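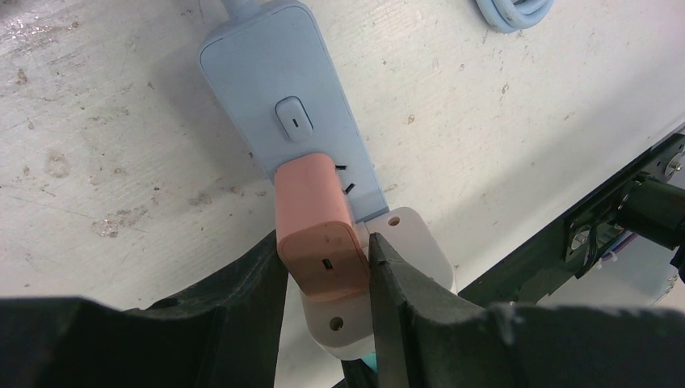
Two weekends with the Stosero gripper kit now, and I like it more than I thought I would! Chargers are my favorite test – the pink one has both fingers on it and a bit of prong still showing at the strip. The kit runs 1725 dollars, pads included.

Setup took me one long, happy evening, with plenty of coffee, and the manual is kinder than most. 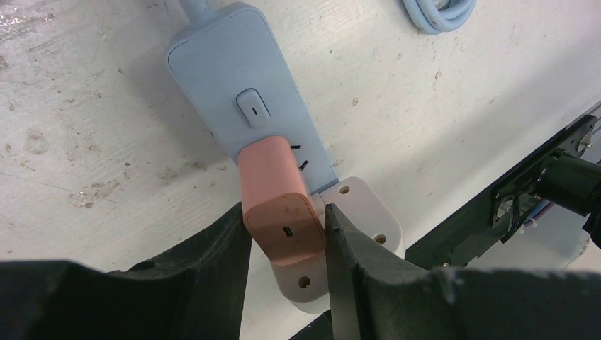

Mohit Rawat wants to know if the pads wear out fast. Mine show scuffs, Mohit, but they still feel grippy to me, and a spare set is only 10 dollars.

More from my bench, for everyone who asked about small plugs:
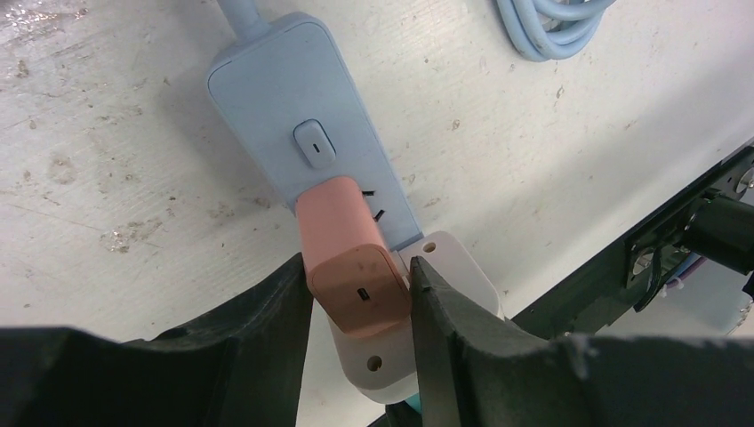 Pink charger, blue strip, both fingers in close.

I'd love a longer cable in the box, but that's my one real grumble so far. 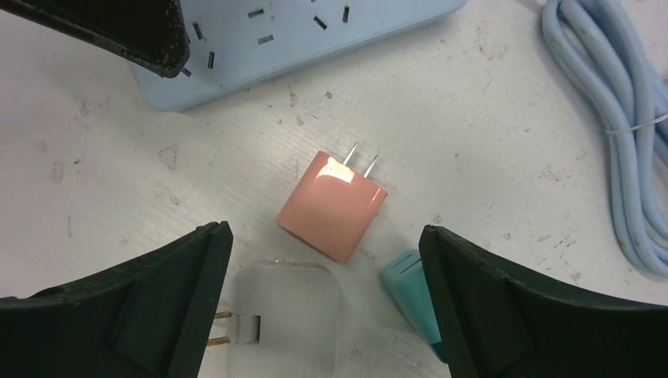
Pink charger on the table, prongs up, fingers wide.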